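4.2 Tabletop trials of the Lirov kit

The Lirov kit is sold by Brinodetti as a complete tabletop manipulation package: one arm, one gripper, two cameras, a table with fixing holes and a crate of play kitchen items. The brochure promises that a new user will be "collecting useful data before lunch". We unpacked ours at nine in the morning and can report that the brochure does not say which lunch. The second author, Kibet Barasa, took the crate home by mistake on the first evening and returned it with the contents sorted by colour, an arrangement that did not survive the first trial.

All trials used the kitchen layout described in the Puvcombe protocol, with small changes. Play food and crockery were set out by hand at the start of each block and then nudged between trials, so that no policy could get by on memory alone. We did not use the vendor's printed placement mat. It curled.
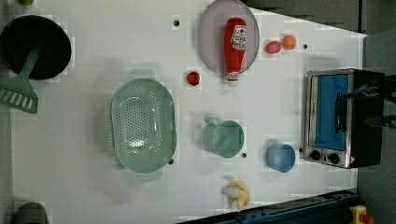 Figure 6. The kitchen layout seen from above, with the toy oven at the right and the ketchup bottle on its plate.

We ran 395 trials in total, split across pick, place and pick-and-place instructions. Each instruction was typed as a plain sentence ("put the tomato on the plate") and read by the policy shipped with the kit, with no further training on our side. A trial was counted as a success if the named item ended up where the sentence said, and stayed there once the gripper had let go. Joyce Sang scored every trial from the recordings and was kept unaware of which software version was running. She says she could tell anyway.

On pick instructions the shipped policy managed 83 per cent, a respectable figure and close to what we had been led to expect. Small round items gave less trouble than we had feared. The fingers close slowly, and the slowness is a kindness to anything inclined to roll. Most of the failures came from the approach: the arm would line itself up neatly a short distance from the target, close on air, and lift the air with great care.

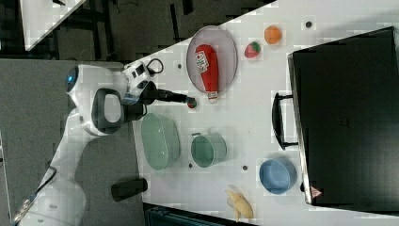 Place instructions were a different matter. The policy has a firm idea of where things belong, and it does not always consult the sentence. Asked to set an item down in the bowl, it showed a strong liking for the plate, and the preference grew when the plate was nearer. Success fell to 70 per cent across the block. Moving the plate further off helped a little. So did rewording the instruction, though we could find no rule for which wording would please it, and we stopped trying after "kindly" was found to make things worse.

Crowding also mattered. With two items close together the arm tended to take whichever it reached first, and a bottle lying across the plate left little room for anything else. We kept the bottle in for most of the block on the grounds that real kitchens are not tidy either.
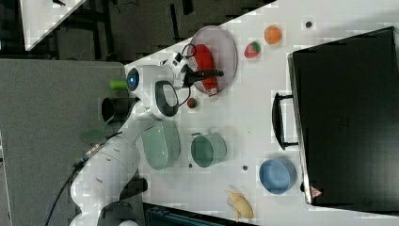
Support was prompt. Brinodetti answered our one ticket (number 519, for the record) on the same afternoon and advised a recalibration of the wrist camera, after which the closing-on-air failures became rarer but did not go away. The recalibration routine itself is well made and can be followed by someone who has not read the manual - we checked this by not reading the manual.

Section 4.3 repeats the place block with the Saab scoring scheme, which gives part marks for near misses and is therefore more cheerful.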